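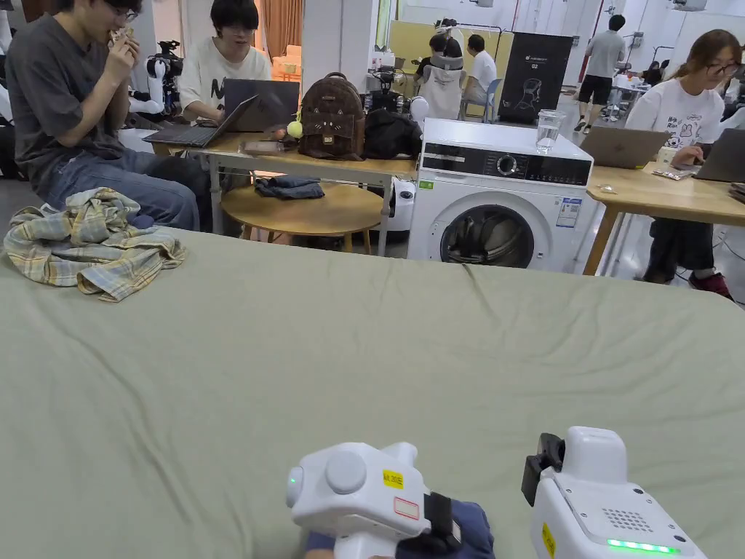
Unit 4 - Household Tasks: Laundry

Course handout for Introduction to Service Automation

Laundry is the chore most often promised and least often delivered. The washing machine took over the heavy part of the work generations ago. What remains is the handling: sorting, loading, unloading, folding and putting away. This unit considers how much of that remainder a machine can now be trusted to do.

A shirt presents a harder problem than a box. A box keeps its shape when it is lifted. A crumpled shirt may have its collar underneath and a sleeve folded inside, and every pull changes the arrangement. The system must find two useful points to hold, lift without dragging the rest, and lay the garment down flat. 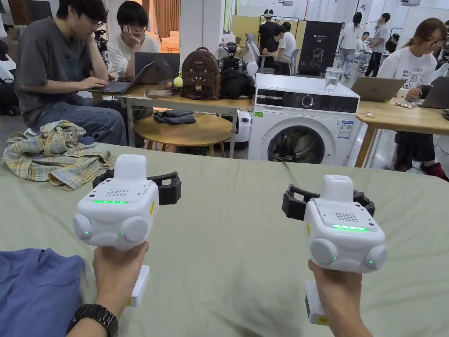
One current approach is to record people folding with hand-held grippers, so that the motions are limited to what a robot's own fingers could perform. Students should read the Prorkura data set notes before the session. The set contains 966 folding attempts, of which 454 are of shirts; the others are towels and trousers. Note how "success" is defined, as a fold accepted by Prorkura would be rejected under the stricter Lisitz scale.

Present systems fold towels with fair reliability and shirts with much less. Speed is a separate matter and should be reported separately.

Preparation for Monday

Read the Teuber chapter on soft materials, sections 2 and 4. Write one page on the following: which part of the laundry cycle in your own home would be easiest to automate, and what would have to change in the room first?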